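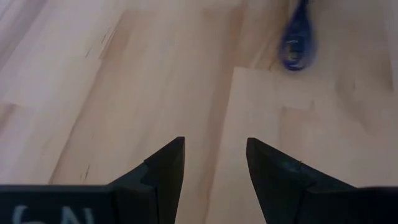
Lorcan Coughlan wrote in last week to ask why anyone would pay $1,548 for a robot arm that picks things up off the floor when he has knees. Fair question, Lorcan. I have knees too, and by Saturday night they were in better shape than my opinion of the Cerkia kit.

The arm itself went together fine. Two evenings, one stripped screw, and a manual that calls every part "the bracket." The gripper is the best bit: two black wedge-shaped fingers with pointed tips, narrow enough to go after a sock without taking the rug along. A camera looks down between them, and you get that view on your laptop while you drive.

Then there's the software. You're supposed to show the arm a job over and over until it gets the idea. Mine got the idea that floors are interesting. It would hover over bare wood with great concentration, fingers open, like a man who has walked into a room and forgotten why. After a reset and a long call with Fiorella Sala at support – patient, funny, clearly asked this before – it began picking up socks. Blue ones, mostly. Pens are still beyond it.

The Doolan kit costs $769 and has a weaker motor, but the setup took me one evening and the app never logged me out in the middle of a grab. If you want to tinker, buy the Cerkia and clear your weekends. If you want clean floors, the Doolan will do more of them. Spare fingers for either one ship from Barulport, and mine took 2 weeks.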